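Teaching a gripper to pick up soap, and other jobs for the laundry bench

335 shares | 107 comments

Those of you who've been following along know I've been spending my evenings at the laundry bench with a hand-held gripper, showing it little household jobs over and over so the arm can have a crack at them later. I get a lot of messages asking how you show it anything at all, so I've pulled my tips together in one spot. Most of them I learnt by doing it wrong first!

I started on the Stirnance remote (the one with the two thumb sticks) and I'll be blunt, I was hopeless with it. Steering an arm from across the room is like trying to butter toast with oven mitts on. Fine for big slow things, like pushing a drawer shut, but for anything small I went back to holding the gripper in my own hand and doing the job myself. You squeeze the trigger, the fingers close, the camera sees what your hand is doing, and away you go. My first go with the remote took me a whole weekend in January and I kept 2 runs out of the lot.

Soap has been my favourite job so far. It's cheap, it's tough, you can drop it, and a round cake doesn't care which way you come at it. Start with a fresh, dry bar, though. A bar straight out of the shower will shoot out of the fingers and you'll be fishing it out from behind the washing machine (twice, in my case).

Put it on something plain. I went through a tea towel, a chopping board and a bright checked tablecloth before settling on plain white, and it's so much easier to look back over a run when there's nothing busy behind the soap. A pale bar on a white surface is a bit of a test, mind you, so if you're just starting out, grab a coloured one.

Come in slowly with the fingers wide open, one each side, and stop before you squeeze. That little pause is the best habit I've picked up. It gives you time to see whether you're sitting even, and you'll find you nearly always favour one side. I drift so that the right finger gets there first, every time. If you close up like that, the near finger shoves the bar across before the far one has touched it, and the arm will happily learn to shove as well. 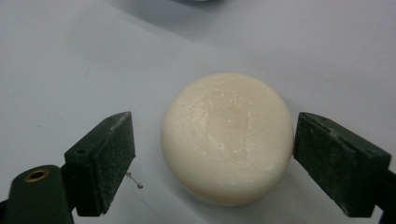
Fingers either side of the soap, with the right one sitting closer. Shuffle over before you squeeze!

To fix it, move your whole wrist across and leave the trigger alone. Don't chase the soap with your fingertips. And if you've already bumped it, don't quietly nudge it back and carry on, either. Let go, back off, and start that one again from the top.

Grip low. A cake with a domed top has a nice upright wall around the side, and that's where you want the pads. Catch it up on the curve and it squirts downwards out of your grip like a watermelon seed. I lift mine about as high as a coffee mug, hold for a breath, then lower it into the dish. No flourishes.

Mix up where you start, too. I did a whole night with the soap in exactly the same place and the arm got brilliant at picking up soap from that one place and useless everywhere else. Now I slide it a hand's width somewhere new after each go, and turn it a bit while I'm there.

Give the pads a wipe now and then, because soap leaves a film and dust loves it. I use a barely damp cloth and then a dry one. Same for the bench: a bit of fluff or a stray thread is no drama, but crumbs of soap build up faster than you'd think and they smear.

I name my runs by job and keep them in Pomodholm, which is a bit clunky but lets me bin a bad one with a single click. Be ruthless! I'm up to 782 keepers on soap alone. Anything where I sneezed, got distracted by the kettle or fumbled the dish got tossed.

Last thing, look after your hand. Squeezing that trigger all evening gave me a sore thumb for a week, so now I stop when the dryer buzzes, finished or not. A foam sleeve on the handle helps heaps as well, I cut mine from an old pool noodle.

Pegs are next, on the Jadura line in the back room, and I've already pinged one into the light fitting.

107 comments | Share this tip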